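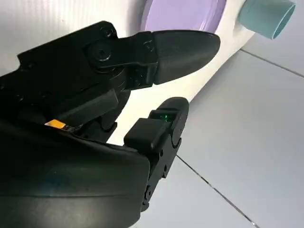 Ruairi Haldane says a white tabletop is a mistake and I'll be scrubbing it every night. A few of you said the same when I bought it, so here are some notes after using one since August.

**2/** Coffee rings come off with a damp cloth if you get to them the same day. Leave them overnight and you need dish soap. Turmeric is the only thing that beat me, and the stain faded by itself in a couple of weeks.

**3/** Mine is the Floswood top in white, 90 cm deep. I looked at the Skanex too. It was cheaper, but the finish had a gray cast in daylight and I didn't like it next to the wall.

**4/** Color shows up well against white. Lavender looks stronger on it than it did on my old brown table, where everything pale went muddy.

**5/** Don't use the scouring side of the sponge. I did it once near the corner and there's a dull patch you can see from the window side.

**6/** Someone asked about the price. I paid $77 on sale at Ultness, legs not included. The legs came from Pollock and the screw holes didn't line up, so I drilled new ones.

**7/** Pencil wipes off. Ballpoint mostly does. Keep newspaper off it if your hands are wet.

**8/** Ruairi, I wipe it after dinner and do it properly on Saturdays. I did the same with the brown one.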